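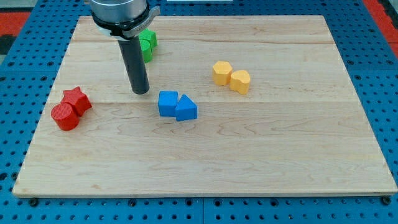

Unit 3: Matching and Sorting by Color
Course handout, Early Learning Foundations
Instructor: Chiamaka Wike
Room: Hanrahan 100

Purpose of this unit

Students will examine how simple matching tasks are prepared, presented and recorded. The same small set of materials is used throughout the unit so that differences in the layout of the task may be studied separately from differences in the objects.

Terms

Matching: finding an object that shares a stated property with another. In this unit the property is always color.

Sorting: placing all objects of a set into groups by a stated rule. A set of six blocks in matching pairs gives three groups when sorted by color.

Work surface: the area within which the blocks are placed. A flat board in a light wood is suitable – strong patterns compete with the blocks for attention. The board should be large enough to leave clear space between groups.

Layouts

In a paired layout, blocks of the same color lie together, with each pair set apart from the others. Red, blue and green pairs placed at different points on the board are a common starting arrangement. The pairs need not form a row.

In a mixed layout, the same blocks are separated from their partners. The learner must search the whole board before making a choice. Mixed layouts should be introduced only after the learner has named or pointed to each color in the paired layout.

A third layout, the partial match, leaves one pair together and separates the rest. It will be discussed on Thursday with reference to the Justov reading.

Recording

Sketch the starting layout before the learner begins. Note the first block moved, the order of later moves and any block returned to its original place. Spoken comments are written down word for word. Do not record an interpretation in the same column as an observation.

Assignment

Prepare one paired and one mixed layout using the same six blocks. Submit both sketches with a one-page comparison to Ghazal Naseri, teaching assistant, before the next class meeting. Late work is accepted only by prior arrangement.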